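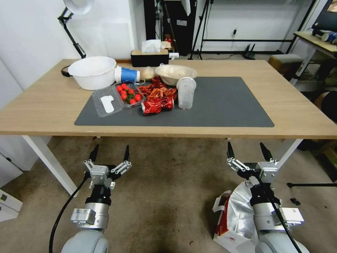
3.2 Sorting food from packaging after a shared meal

Mixed waste from shared meals is harder to sort than kitchen waste, as food and packaging reach the table together and are cleared together. We asked households in the Sudine study to leave the table as it stood until sorting began. Figure 4 shows a typical starting point: cherry tomatoes are still in a clear plastic tray, while a bun and a pile of dried red chillies have no container at all. A crushed red can lies in front of the chillies, and a paper cup is on its side next to the bun. Items of this kind were coded separately, so a tray with food in it gave two entries – one for the food and one for the tray.

Figure 4. Food, cups and packaging on a table before sorting.

Each of the 19 households kept a written record through April. Warraich and Mirani coded the records independently and agreed on 90 per cent of entries. Most of the disagreement concerned clear plastic cups and clamshell boxes, which some households wash and keep. We coded these as packaging unless the record said they were to be used again. Dried foods were coded as food whatever their age.

Comments (2)

Ximena Valdovinos: Was the weight of the tray taken off before the food was entered? I couldn't find it in 3.1 either.

Duván Bedoya: We tried the same coding in Lulach and had trouble with paper cups too. Some people put them with paper and some with general rubbish – it would help to see those split out in the table.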